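Tidy Rooms > Living Room > Seating and Floors

Do you really need to clear the chairs before you clean the floor?

The usual advice for a living room with spare chairs is to carry everything out, clean the floor, then carry everything back. I have followed it for years and I have my doubts. It doubles the work, and half the time the chairs end up blocking the hall and somebody stubs a toe.

So I tried the lazy version against the proper version in our own front room. The lazy version is to pull the chairs into a single line, clean one side of the room, shift the line over and clean the other. I could see no difference in the floor afterwards. The proper version took longer and I was crosser at the end of it.

A few things I would pass on, with the usual warning that your room isn't mine.

Line them up, don't stack them. Stacking sounds clever, but plenty of small plastic chairs don't nest well. The boxy ones are the worst. They jam, and then you are standing on one leg of the bottom chair and swearing. A line takes more floor but you can walk down it with a mop.

Use the gap you already have. Most rooms have a strip between the sofa and a table where not much happens. Put the line there, one behind another with the backs facing the same way, and the rest of the floor is free.
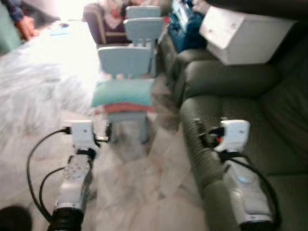
Three light blue chairs in a row between the sofa and the white table.

Leave the cushions on, up to a point. Every tips page says to strip the seats first. If you are only mopping, a folded cushion on a plastic seat is doing no harm. What does cause trouble is fabric hanging over the front edge, as it will brush a wet floor if it's long enough, or catch your knee if it isn't. Tuck it under or fold it back on top.

Go easy on marble. I was sold a bottle of Dustix spray on the promise that it was fine on "all hard surfaces", which is the sort of phrase that makes me put a bottle down again. The small print sent me off to do a patch test, so I did, behind the door, and then went back to warm water and a drop of pH-neutral cleaner. Vinegar and lemon are still recommended all over the place for stone floors. Please don't. Acid dulls marble and there's no wiping that off.

Felt pads: maybe. I stuck a set from Estby on four chair legs and left the other chairs bare. The pads were quieter, I'll grant them that. They also collected hair and grit, and grit under a pad will scratch a floor quite happily. If you use them, turn the chairs over now and then and pick them clean. If you know you won't, lift the chairs and save your money.

Don't buy a rack. Kadlec do a folding one for spare seating and I was tempted for most of July. Then I measured it. It wanted nearly as much floor as the chairs did, and I'd have had to clean round the rack as well.

Dry the feet before you shift the line back. It takes 5 minutes with an old tea towel and saves you a row of rings.

444 shares | 114 comments

Related tips
Does the Plotport planner help with small rooms?
Sofa covers: wash, shake or ignore?
Old tea towels and where to keep them
Getting marks off a white table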